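Play Corner and Lending Box: Frequently Asked Questions
Skondus Shared Rooms, Trodham

We get the same questions at the desk most weeks, so the answers are on this page. If yours is missing, leave a note in the box by the Bataineh Street door.

What is in the corner?

Plush toys, a small drawer cabinet, flowered walls, and the USB drives we lend out with stories and songs on them. The drives have a yellow-orange tub.
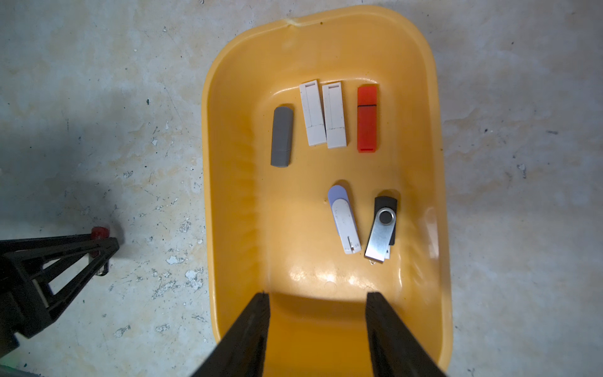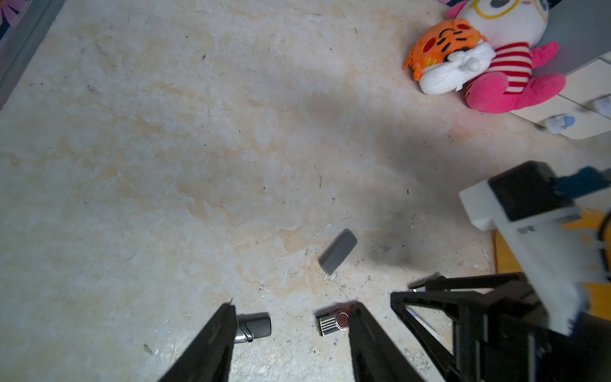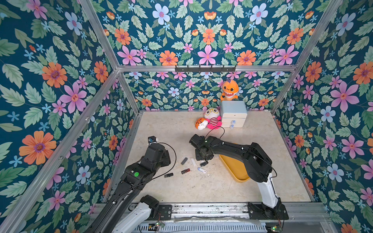 How many drives can I borrow?

Up to 3 per household. There are 6 in the set, in different colors and shapes, so please tell us which one you have by its color when you call.

How long can I keep a drive?

Eleven days. You can renew once by phone, extension 1608.

Do the drives have to go back in the tub?

Yes. Lay them flat, side by side, with caps on and swivel covers closed. Drives left on the floor get stepped on, and the connectors bend.

Can I save my own files on a drive?

No. They are wiped and reloaded after each loan, and we can't recover anything you put on them.

Where do the plush toys go at the end of a visit?

On or next to the drawer cabinet. The shark usually sits on top. The tiger and the doll with the glasses can stay on the floor beside it.

Can we take the plush toys home?

No, only the drives are for loan.

How are the toys cleaned?

Surface wash with mild soap, then air dry. Please don't put them in a dryer. The doll's glasses should be wiped with a damp cloth.

Can children use the small drawers?

Yes, but don't put drives in them. We check the tub when we close and count anything missing from it as out on loan.

I lost a drive. What now?

Call the desk. There is no charge the first time.

Can I return a drive at Drorulbridge?

Yes, at the front counter, before 6 p.m. It gets back to Trodham with the next delivery.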